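Ginness Drama Fund Backs Wibisono Crime Series

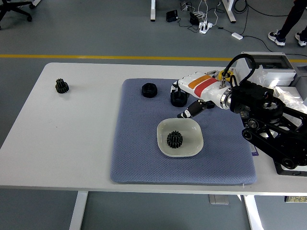
Issue 68, p. 4

The Ginness Drama Fund has confirmed its support for Wibisono, a television crime series to be produced by Vorkis and set in the harbour town of Ravudstead. The announcement was released on Sep 18, 2021.

The series follows a retired customs officer who is called back to examine a shipping fire that was recorded as an accident. Her inquiries lead to the Wibisono family, owners of the town's last cannery, and to a set of insurance papers signed before the vessel left port.

Prasetyo Tjoa will write all of the episodes and direct the first two. His earlier script for the series was selected in June from 300 submissions to the fund's open round – the largest number received under the present guidelines.

Production is to be based at Ravudstead, where the former harbour office will serve as the police station. Vorkis expects to engage up to 400 local residents as extras over the course of filming, and will give priority to those living within the town boundary. Ravudstead had a population of 3,644 at the last count.

Casting has not been finalised. The fund noted that dialogue will be in English and Indonesian, with subtitles provided for both languages.

Enquiries regarding work as an extra should be directed to the Vorkis production office in writing.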